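Folding and Storing White Sheets

White sheets show every crease and every mark, so a little care between the dryer and the closet goes a long way.

Take them out of the dryer as soon as the cycle stops. If you can't fold right away, spread them over a table or the bed. A sheet left balled up in the basket sets its wrinkles within the hour, and then you're ironing.

Wipe the table first and let it dry. Wood tables pick up oil and crumbs, and both will transfer to white cotton. Check the edges for splinters too, as they snag a fine weave.

For flat sheets, find the two long edges and bring them together with the right side in. Smooth from the fold outward with your forearm. Fold lengthwise again, then in thirds.

For fitted sheets, tuck one corner pocket inside the other at each end, then tuck the two pairs together. Lay the sheet down, fold the elastic edge in to make a straight side, and go on as with a flat sheet. It won't be perfect. A rectangle that stays shut is good enough.
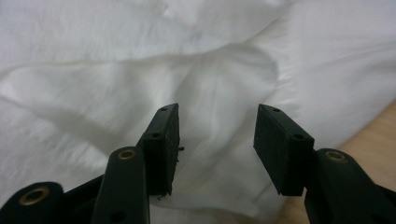
White cloth on a light wood surface.

Deep creases come out with a spray bottle. Mist lightly, pull the fabric taut, and leave it 11 minutes before you fold. Make sure it's fully dry before it goes on the shelf — damp cotton turns yellow and smells musty by the next change of beds.

Store sets inside one of their own pillowcases. Keep them off bare wood shelves, which can leave brown lines along the folds. A sheet of acid-free paper or an old white towel works as a liner. Refold anything that has sat since last February so the creases fall in a new place.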